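Specifying a Solid Wood Worktop: Moisture, Movement and Finish

Interview, Sun 25 February

The technical manager at Horum, a small maker of solid wood worktops, spends most of the week answering questions from installers. The majority concern cracks, cupping and finish failure, and by the manager's account most of them trace back to decisions made before the top was cut. We spoke at the company's workshop about what buyers should put in a specification and what they should leave out.

The first subject was moisture content. Horum machines its stock only after it has been conditioned indoors, and rejects boards that differ too much from their neighbors in the same glue-up. "People ask for a dry top," the manager said. "Dry is the wrong word. I want it to match the room it is going into. If the room is humid for half the year, a very dry top will swell against whatever is holding it."

Conditioning continues after delivery. The company's instructions call for the top to be stored flat, off the floor, with air on both faces. Leaning it against a wall is the most common error, followed by leaving the wrapping on one side. "One face takes on moisture and the other does not, and then I get a photograph of a curved board."

Butcher-block construction, in which narrow strips are glued edge to edge, limits this movement but does not remove it. Alternating the growth ring direction helps to keep the panel flat. The total change in width is much the same as for a single board of the same cut and species, a point that the manager said is often lost in sales literature.
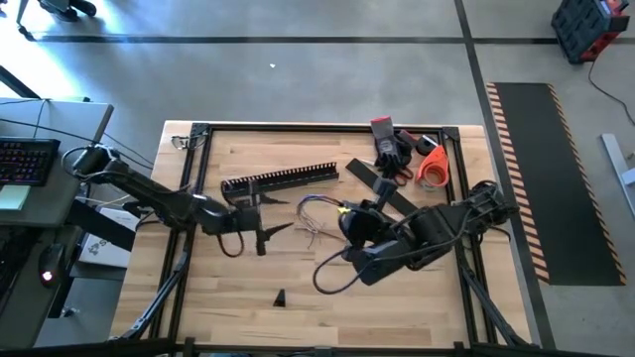 Fixing the top to its base

Width changes across the grain and hardly at all along it. A fixing schedule therefore has to treat the two directions differently. Horum's standard method uses slotted brackets, with the slots running across the grain, and a single fixed line of screws at the front edge so that all visible movement goes to the back.

"The screw is there to hold the top down. It should not be asked to hold the top still," the manager said. Screws are tightened until the washer seats and are then backed off slightly. Rigid adhesive between the top and a metal base is excluded from the company's warranty. So is any fixing driven through a plain round hole at the rear.

On a metal base the screw holes are drilled oversize – the installer is expected to check this before the top arrives, and in the manager's experience frequently does not. The manager cited a job for Ustado, a chain of repair shops, in which 4 benches split along the glue lines in their first heating season. The bases had been drilled for a laminate product and nobody had revised the drawing.

Choice of finish

Horum supplies tops with either a penetrating oil or a two-part lacquer. The workshop sands to 180 grit before oil. Finer sanding burnishes the surface, and the oil then sits on top of the wood. Lacquered tops are cut back between coats and left to cure for several days before packing.

The manager prefers oil for work surfaces that will be scratched. "Lacquer is better on the first day. With oil, you can sand out one damaged area and blend it in. With lacquer you usually end up refinishing the whole top." For surfaces exposed to solvents the recommendation is reversed, and the company asks the customer to name the solvents in writing.

Both faces and all edges receive the same number of coats. Koo, a furniture contractor that buys unfinished panels, at one time left the underside bare to save labor. The returns cost more than the labor had, and its purchase orders now state 2 coats on every face, including the inside of cutouts.

What to write down

Asked for the minimum contents of a useful specification, the manager listed species, strip width, finished thickness, the expected humidity range of the room, and the finish by type. Load matters less than buyers assume. A top on a properly spaced frame will carry far more than a typical bench sees, though point loads from clamps or machine feet should be shown on the drawing.

Maintenance belongs in the same document. For the Esosar project, a shared workshop with 300 members, Horum supplied a one-page sheet giving the re-oiling interval and the grade of abrasive to use. "Somebody has to own that sheet. Put a job title on it," the manager said. Oily rags must be laid flat outdoors to dry or kept in a sealed metal container with water, as drying oils can heat and ignite in a pile.

Worktops are made to order. Offcuts from the same batch are shipped with each top on request, and the manager advises keeping one for testing stains and cleaners.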